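We use cookies to keep this site running and to see which articles get read. Accept | Manage settings

Kandum opens orders for table-clearing add-on

Print this article | E-mail this article

January 2021

Kandum has started taking orders for Sumeno, an add-on package that lets a robot arm pick up cans, snack bags and other small trash from tables and countertops. The package costs $339 a month per arm, or $149 a month for customers who already pay for the company's base software.

The add-on is aimed at offices, campus lounges and break rooms, where most of what gets left behind is light and comes in a small number of shapes. Kandum said it chose drink cans and snack packaging as the first items to support after talking with building managers last year. Cups with liquid in them, glass bottles and plates are not covered in this release.

Sumeno comes as a pair of gripper fingers, a mounting plate and a software license. Customers have to supply the arm. The fingers fit the Seltus arm and two older Kandum models, and the company said it has no plans to support arms from other makers this year.

"People ask us about bottles first, and the answer for now is no," said Ignacio Prieto, who manages the product at Kandum. "A can is a good place to start. It's light, it's a known size, and a lot of them end up on tables."

Setup takes most of a day, according to the company. An installer marks out the table area in the software, sets the height of the surface and picks a drop point for the trash. If the table is moved later, the customer can redo the height and the borders without a visit from an installer. The manual for that step runs nine pages. 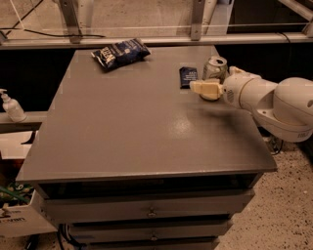
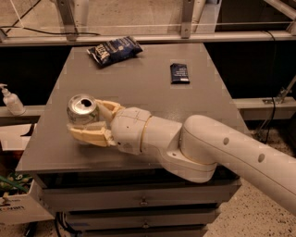
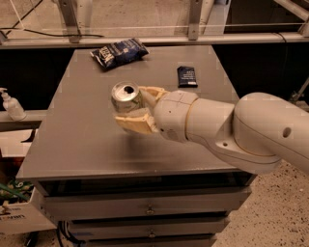 A can between the gripper fingers, with a snack bag and a small blue packet also on the table.

The software handles one item at a time. It picks a target, plans the reach, closes the fingers and carries the item to the drop point before it looks at the table again. Kandum rates the fingers for items weighing up to 400 grams. Anything heavier is left alone, and the system sends a message to whoever is listed as the contact for that table.

Flat items are harder. Prieto said an empty bag lying flush against a smooth surface gives the fingers very little to hold, and the first version will sometimes try twice and then skip it. Skipped items are listed in a daily report. The company is working on a thinner fingertip for this and expects to ship it in September. Customers who order before then will get the new tips at no charge.

The software also does not decide whether something is trash. By default it clears every item it recognizes inside the marked area, so a full can that someone has just set down is treated the same as an empty one if it is under the weight limit. Customers can set hours for clearing, or require a button press before each round. Kandum recommends the button for rooms where people eat at the table.

Sorting is limited in this version. Cans can be sent to one drop point and everything else to a second one. A third drop point for paper is on the list for later, but Prieto would not give a date.

Campos, which resells Kandum equipment and handles installation, will offer Sumeno with a one-year service plan. The plan covers replacement fingers, which Kandum treats as a wear part, and one on-site visit. Campos said it will not install the add-on in places where the arm can be reached by the public unless the customer also puts up a barrier or a light curtain. The price of the barrier is separate and depends on the room.

Buyers should check the mounting before they order. The arm needs a fixed base next to the table, and the entire surface has to be within reach. Long conference tables will need a second arm or will only be cleared at one end. Round tables work, but the borders have to be drawn by hand in the software.

There is no free trial. Kandum will let customers cancel in the first month and return the hardware, minus shipping. After that, the contract runs for a year and renews month to month.

Orders are being taken through Kandum's sales office and through Campos. The company said the first units are boxed and will go out in the order the contracts are signed.

Print this article | E-mail this article

Get our automation newsletter in your inbox every week. Enter your e-mail address to sign up. You can unsubscribe at any time.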